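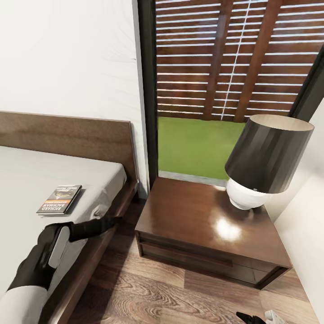

Brillirow House: progress report to the Vermeulen Fund

Half-year report, to the end of November

Thank you, first of all, for your patience over the late arrival of this report. We had meant to send it at the start of the month, but the autumn was the busiest we have known and the paperwork went to the bottom of the pile more often than it should have done. You will remember that your grant helps us keep Brillirow House open as a place to stay for the relatives of people being treated at the hospital in Tulomville. Many of them come in from Cotwood and the farms beyond it, where the last bus home leaves well before evening visiting ends.

Stays so far

In the first six months of the grant we gave 1,119 nights of accommodation. Our target for the whole grant is 3,000, so on paper we are a little behind, but the summer was slow while the new boiler went in and we had to close the top floor. Bookings picked up as soon as it reopened, and if the winter goes the way last winter went we ought to catch up by the spring. We would rather tell you now that it may be close than surprise you at the end.

The average stay is getting longer. When we first opened, most people came for a night or two around an operation. Now we see more parents and husbands and wives who need to be near the ward for weeks at a time, and that changes what they want from us. They ask where they can post a letter, whether they may cook a proper Sunday lunch, whether there is somewhere to dry a uniform before an early shift. We have rewritten the welcome sheet with all this in mind (it now runs to both sides, I'm afraid, but people do seem to read it).

Evenings and meals

The shared supper has been the great success of the period. It began as soup and bread on one evening a week, and guests asked for more, so from September we have put a hot dish out at half past six on most weekdays. Nobody has to sit with anyone else, and plenty of people carry a plate upstairs, but those who stay at the table often stay a long while. One guest wrote in the visitors' book that it was the first meal she had eaten sitting down in nine days – we have thought about that line a good deal.

The cost has been higher than we budgeted. A butcher in Cotwood lets us have what he can at a fair price, and the allotment society was very generous with marrows, perhaps more generous than our guests would have wished. 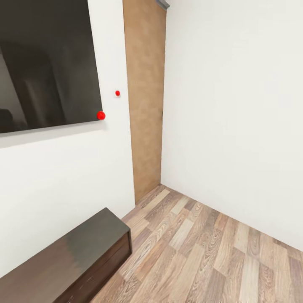 Getting to and from the hospital

The walk to the main entrance takes 12 minutes for someone fairly fit, and it is uphill. We said in our application that we would look into a shuttle. Having done so, we think a shared taxi account is the better answer for now, as a minibus would stand idle for most of the day and the insurance alone would swallow the travel budget. The account has been running since October and is used chiefly late at night and in bad weather. We will have proper figures on this for you in the final report.

Money

Spending is slightly under budget overall. We are over on food and laundry and under on travel and staffing, the second of these owing to a gap of several weeks between one night host leaving and the next one starting. With your agreement, we should like to move part of the staffing underspend across to food. A short letter setting this out is enclosed with the accounts.

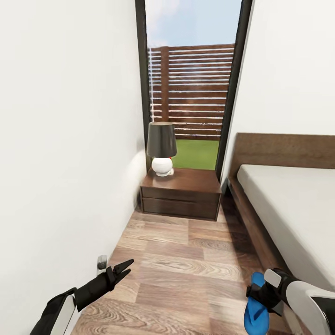 Bedside lamp and nightstand under the window.

What we plan next

Between now and the summer we hope to extend the suppers to weekends, to print the welcome sheet in larger type, and to hold a tea for past guests, several of whom have kept in touch. We also want to talk to the ward sisters about how families first hear of us. Too many still find out on their third or fourth day, after a night or two in a chair or in the car park, and a leaflet in the admissions pack would go a long way.

You would be very welcome to visit at any time, and supper is at half past six.

With our warm thanks,
The Brillirow House team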